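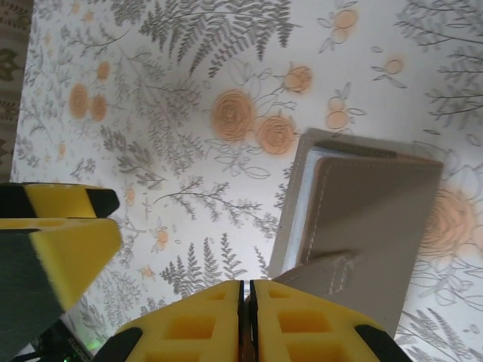

Cloditz Printed Table Fabric, by the Yard

Home > Fabric > Table and Kitchen > Cloditz

Status: In stock, cut to order
Sold by: the running yard, or the full roll
Mill: Skolik
Finish: Honorato matte water-repellent

Overview

Cloditz is a medium-weight cotton and polyester fabric, plain woven, printed on one side, and finished with a light water-repellent coating. It is intended for tablecloths, runners, shelf and drawer linings, chair pads with ties, and similar flat or lightly shaped work. It is not an oilcloth. The surface stays matte, the fabric folds without a hard crease line, and it can be sewn on a home machine with a standard needle.

The coating slows water down. Spills bead on the surface and should be blotted within a few minutes. Standing liquid left under a glass or a plant pot will go through in time.

Specifications

Usable width: 45 inches, selvage to selvage, less a narrow unprinted strip on each side
Weave: plain
Print method: pigment, rotary screen
Face: printed, coated
Back: unprinted, uncoated
Abrasion: 3,000 cycles before visible change in the print, mill test, dry
Core: 3-inch cardboard tube (full rolls only)
Shrinkage: low in length, very low in width; see Washing
Colorfastness: good to washing, fair to direct sun
Flame retardant: none
Food contact: not rated

The abrasion figure is low by upholstery standards. Cloditz should not be used on seats that are sat on daily, or on bench cushions with a boxed edge. For those, use Wundwood, a heavier cloth from the same mill, which comes in many of the same prints.

Prints and colorways

The print list changes twice a year. Current florals and leaf designs are on white, pale, and mid-tone grounds. Light grounds show tea and tomato sooner, and mid-tone grounds show lint and flour. Small repeats waste less fabric when panels have to be matched. Check the repeat length on the individual print page before working out yardage.

Dye lots vary. If two or more pieces will sit side by side, order them together and write "same lot" in the notes box at checkout. Lots cannot be matched after an order has shipped. Swatches are cut from whatever lot is open that day and should be used to judge the print and the hand of the cloth, not the exact shade.

Working out how much to order

Measure the table top. Add the drop you want on each side, then add hem allowance on each side. If the total in one direction is less than the usable width, a single piece will do and the other direction gives you the length to order.

If the total is more than the usable width, the cloth has to be joined. Use one full-width panel down the center and a narrower panel along each long side. A single seam down the middle of a table is more visible and tends to trip glasses with thin stems. For a joined cloth, order two lengths, plus one pattern repeat for matching. Cut the second length in half down its center to make the side panels.

Round tables: order as for a square of the same width.

Drawer and shelf linings need no drop. Cut to size and leave the edge raw, or run a line of clear fabric glue along it.

Cutting and sewing

Wash before cutting if the finished piece will be washed. Press the back only, on a medium setting, using a cloth. Direct heat on the face leaves a shine that does not come out.

Pins leave small holes in the coating. They close partly after the first wash. Clips are better along a hem, and pins can be kept inside the seam allowance.

Use a polyester thread and a slightly longer stitch than for plain quilting cotton. If the face sticks under the presser foot, sew with the back up, or lay tissue paper over the seam and tear it away afterward. Miter the corners on any hem wider than a finger. Double-fold hems at square corners become bulky and will not lie flat.

Washing

Machine wash cold, gentle cycle. No fabric softener and no bleach. Line dry, or tumble on low and remove while slightly damp. The repellent finish weakens with each wash. A short low tumble brings some of it back. When water no longer beads at all, the fabric can be treated with any spray meant for cotton outdoor cloth. Test on a hem first.

Grease: dish soap, applied to the back, left for a few minutes, then rinsed.
Wax: chill, lift off with a blunt edge, press the back between paper towels.
Ink: dab with rubbing alcohol. Expect some loss of print.

Pressing after every wash is optional. Most wrinkles drop out if the cloth is put on the table damp.
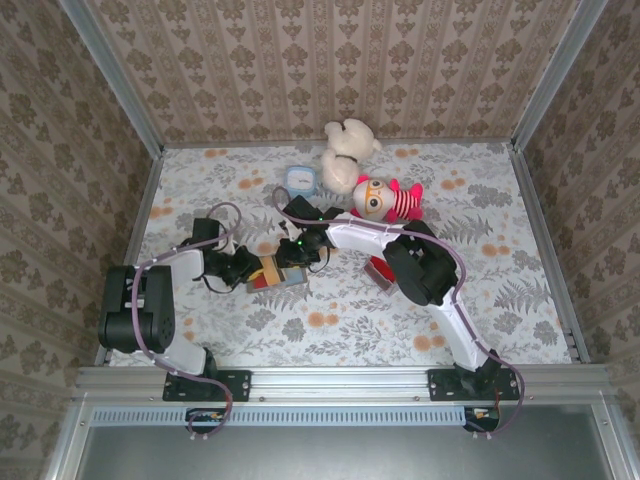 One buyer reports that the cloth slid on a varnished table until a thin felt pad went underneath, and that the leaf print she ordered had to be rotated a quarter turn because the stems all ran toward one end. Both points are fair. The uncoated back has little grip on varnish or glass, and a felt or rubber mesh underlay is recommended on either. Directional prints are marked "one-way" in the print list. For a one-way print on a long table, decide which end is the top before cutting, and do not flip the side panels to save fabric.

Storage

Store rolled, face out. Folded stock should be refolded along a different line every few months. Keep out of direct sun. Do not store against rubber matting, which can mark the coating.

Ordering and cut lengths

Minimum cut is one yard. Longer orders are cut in one continuous piece up to the end of the roll. If the roll runs short we will email before cutting and offer either two pieces or a wait for the next roll. Full rolls are shipped as received from the mill and may contain one flagged join.

Trade buyers ordering 1,000 yards or more of a single print can have it run to order, with a choice of ground color. Please send the print name, ground, and delivery address with the first inquiry. Made-to-order runs are not returnable.

Returns

Uncut swatches and full rolls with the wrapper intact can be returned. Cut yardage can be returned only if faulty. Check the full length before washing or cutting.

Availability notes

Page updated 27th June. Prints marked "last roll" will not be repeated. The next group of prints is due in November.

Related items

Wundwood heavy printed cloth, by the yard
Felt table underlay, cut to size
Honorato finish, refill bottle
Cloditz swatch set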